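Materials for Interior Surfaces
Unit 4: Stone Countertops
Lecture notes, H. Sugawara

Reading for this unit: course reader, Section 8. Bring the stone sample cards to the lab session in February.

4.1 Scope

This unit covers natural stone used as a horizontal work surface: marble, granite, soapstone, slate and quartzite. Engineered quartz and sintered slabs are treated in Unit 5. Floor and wall stone is mentioned only where the behavior differs.

4.2 Names in the trade and names in geology

Stone is sold under commercial names, and these do not follow geological usage. A supplier may call any stone that takes a polish "marble," including dense limestones and some serpentine rocks. "Granite" in a showroom includes gabbro, gneiss and diorite. "Black granite" is in most cases gabbro or a related dark rock.

For specification purposes, the mineral makeup decides the behavior:

Calcite and dolomite (marble, limestone): soft, react with acid.
Quartz and feldspar (granite, many gneisses): hard, resist household acids.
Talc (soapstone): very soft, unaffected by common acids.
Nearly pure quartz (true quartzite): very hard, resists common acids. Often confused with marble on appearance alone.

Do not accept a trade name as proof of mineral content. Ask for a test report or test an offcut.

4.3 Formation of marble

Marble forms when limestone or dolomite is recrystallized under heat and pressure. The original grains and most fossils are lost. The result is a mass of interlocking calcite or dolomite crystals. Crystal size depends on temperature and on how long the rock was held there, and it affects strength, polish and how the surface wears.

Pure calcite marble is white. Color comes from minor constituents:

Gray to black: graphite or other carbon-bearing matter.
Red, brown, yellow: iron oxides and hydroxides.
Green: serpentine, chlorite and similar minerals.

Veins have more than one origin. Some are layers of impurity in the original sediment, folded and stretched during metamorphism. Others are fractures that were later filled by minerals carried in water. White veins in dark marble are commonly calcite fillings of this second kind. A filled fracture may be sound, or it may be a plane of weakness. The face of the slab does not settle the question, so the back should be inspected too.

4.4 Hardness and scratching

Calcite is 3 on the Mohs scale. Dolomite is 3.5 to 4. A steel knife blade is near 5.5, and quartz is 7. A knife will therefore scratch marble, and so will ordinary sand, which is mostly quartz. Grit under the foot of an unglazed pot is a frequent cause of fine scratches.

Mohs numbers give rank order only. A mineral rated 6 is not twice as hard as one rated 3.

4.5 Etching and staining

Students regularly mix these two up in the written assignment.

Etching is a chemical change at the surface. Acid dissolves calcite and leaves a dull spot where the polish was. Lemon juice, vinegar, wine and many bathroom cleaners will do it. Sealing the stone does not prevent etching, as the usual sealers sit in the pores and leave the face exposed.

Staining is the uptake of a colored liquid or oil into the pores. The polish may be unchanged while the color is darker. An impregnating sealer slows this down and gives time to wipe up the spill.

On dark marble an etch mark shows as a lighter, flat patch. It is usually more visible there than on white marble. On a honed finish it is less visible than on a polished one.

4.6 Finishes

Polished: ground through progressively finer abrasives until the surface reflects clearly. Deepest color. Shows etching most.
Honed: stopped at an earlier stage. Matte or satin. Color is paler and wear is less obvious.
Leathered: brushed with abrasive bristles after honing. Slight relief, which makes wiping slower.

Gloss should be judged under the lighting planned for the room. A polished slab below an overhead fixture returns a bright patch to the viewer, and vein detail is hard to read inside that patch. Move the sample or move your head before recording the color.

4.7 Case: the Hostero kitchen

The client asked for dark marble on a long counter run with a sink cutout. Two suppliers quoted. Tamura offered a single slab. Golska offered two shorter slabs with a joint at the sink. The Tamura slab had a filled fracture crossing the narrow strip of stone in front of the cutout. Golska was selected, with a note that the joint be placed on the centerline of the bowl and the front strip be reinforced with a rod set in resin.

The accepted quote was $1,654 for fabrication and installation, stone excluded. The drawing set is in the reader, p. 133. Work through the following before the lab:

Locate the narrowest section of stone and state its width.
Mark any overhang that needs support.
Show where you would allow a vein to cross the front edge, and where you would reject it.

4.8 Care

Wipe spills at once. Wash with a neutral detergent and warm water, rinse, and dry with a soft cloth. Avoid vinegar, descalers and scouring powder. Use trivets under hot pans: calcite expands unevenly along its crystal axes, and repeated heating can loosen the grain boundaries.

Test the sealer by placing a few drops of water on the surface. If the stone darkens under them within several minutes, reseal. Follow the product sheet for the amount applied and the wait before buffing. Sealer left to dry on the face makes a haze. The lab uses Hisum impregnator; read the sheet posted by the sink.

Light etching on a polished surface can be reduced with a marble polishing powder and a damp pad. Deeper damage needs regrinding by a fabricator.

4.9 Terms for the quiz

Calcite, dolomite, recrystallization, filled fracture, etching, impregnating sealer, honed, leathered, bookmatching (see Unit 3).

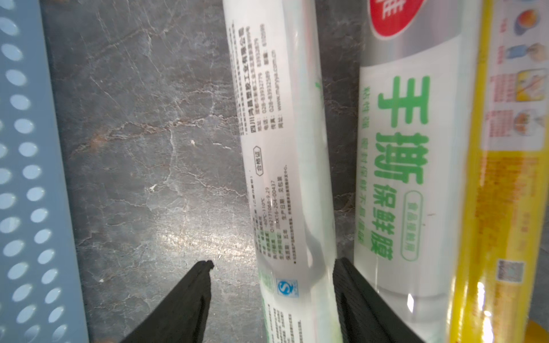 Fig. 4.1. Dark gray marble countertop with thin white and pale brown veins.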